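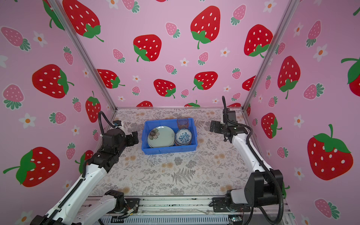 Section 3. Setting up and first wash

Covers the Zedier 729 countertop dishwasher, tank-fill and tap-fill versions. Replaces the loose sheet in the box. If your sheet says to run the first cycle with detergent, throw it out, wrong.

Last revised Friday, October 28, 2022. Edits by Sosina Dinsa and Paavo Hakala.

3.1 Before you start

You need: the dishwasher, drain hose (gray), fill jug, salt funnel, a bucket or a sink. Tap-fill version also has the white inlet hose and the tap adapter, bagged together with part number 1893 on the label. Adapter missing? Don't force the hose onto the tap. Call the shop.

Take out all the packing. There is foam under the lower spray arm and people miss it every time. Also a strip of tape inside the door, and the cardboard ring round the filter.

Pick the spot:

1. Flat counter, within reach of the sink and a grounded outlet.
2. Leave a hand's width behind the machine for the hoses and the same on the left for the vent.
3. Nothing that minds steam directly above. Wall cabinets are OK if the door clears them when open.
4. Level it. Front feet screw in and out, back feet are fixed.

CAUTION: Not on a stovetop, even one you never use. Not on a folding table. Full of water and plates it is a lot heavier than it was coming out of the box.

CAUTION: No extension cords or power strips. Straight into the wall.

3.2 Drain hose

1. Push the gray hose onto the outlet marked DRAIN, back right. Push until it stops.
2. Squeeze the clip and slide it over the joint. Let go. Tug the hose.
3. Run the other end to the sink and fix it with the suction cup. Hose end must point down and must not sit under water.
4. No loops higher than the top of the machine. Kinks are the reason for most of the drain errors we get called about.

Draining to a bucket works too, bucket on the floor, hose end clipped to the rim. Empty it after every wash. Every wash — not every other one.

3.3 Water, tank-fill version

1. Power on. Tank light blinks.
2. Lift the flap on top, pour in cold water with the jug.
3. Stop at the beep. There's a second, longer beep if you go over; the extra runs out through the drain, no harm done, but have the hose in the sink first.

Cold or lukewarm water only. Don't pour from a kettle.

3.4 Water, tap-fill version

1. Unscrew the tip of your tap, keep it somewhere safe with its washer.
2. Screw on the adapter by hand. If it wobbles, try the other washer from the bag.
3. Inlet hose to the back of the machine, hand tight, then a quarter turn with pliers.
4. Click the free end onto the adapter.
5. Open the tap slowly and look at both ends for drips. Dripping: close the tap, undo, reseat the washer, try again.

Note: Pull-out spray taps don't take the adapter. Use the tank instead, both versions have one.

CAUTION: Close the tap when the machine is off. Don't leave the hose under pressure overnight.

3.5 Salt

Hard water areas only. Skip if your water is soft. If you don't know, your water company will have it on their website or on the bill.

1. Take out the lower rack.
2. Unscrew the salt cap, bottom left of the tub.
3. First time only, fill the salt well with water.
4. Put the funnel in and pour dishwasher salt to the top. Water will spill over into the tub, thats normal.
5. Wipe the rim, cap back on tight.
6. Run the empty cycle in 3.6 right after. Don't leave spilled salt sitting on the steel.

Dishwasher salt is coarse and plain. Table salt has additives that clog the well. Never put detergent in the salt well. If it happens, stop, don't run anything, call the shop.

3.6 First run (empty)

1. Nothing inside. No dishes, no detergent.
2. Fill the tank or open the tap.
3. Close the door until it clicks.
4. Turn the dial to 7 (Rinse hot).
5. Press and hold START until the light goes steady.
6. Stay nearby. Check under the machine and at the hoses while it fills, again when it drains.
7. At the end, open the door a crack and let it cool before reaching in.

A plasticky smell on this run is usual. Still there after the second run — wipe the door seal with a damp cloth and run program 7 once more.

3.7 Loading

Plates in the slots, facing the middle. Bowls tilted, open side down. Glasses go on the upper shelf, rims down, not touching each other. Cutlery handles down except sharp knives, wash those by hand.

Spin the spray arm with a finger before you close the door. If it hits something, move the something.

Scrape off food, no need to rinse. Stacked plates do not get clean, doesn't matter which program.

Keep out: wood, cast iron, anything glued, crystal, old china with gold edges. Patterned dishes are fine if the base says dishwasher safe. If it doesn't say, try one peice for a few weeks before putting the whole set through.

3.8 Detergent

Half a tablet, or powder to the first line in the cup. Full tablets are made for full-size machines and will foam. Dish soap: never, not a drop.

Too much foam? Cancel (hold START again), open up, scoop it out, run program 7 empty.

3.9 If something stops

Tank light blinking: not enough water. Top up to the beep.
Drain light blinking: kinked hose, or hose end too high. See 3.2.
Both blinking: water in the base tray. Unplug, close the tap, don't tilt the machine. Call.
No lights: outlet, then door click, then call.

Service desk: ask for Tolera Kumsa or Feven Gebreyes. Have the serial number ready, inside edge of the door, right hand side. Filter cleaning and descaling are in Section 4.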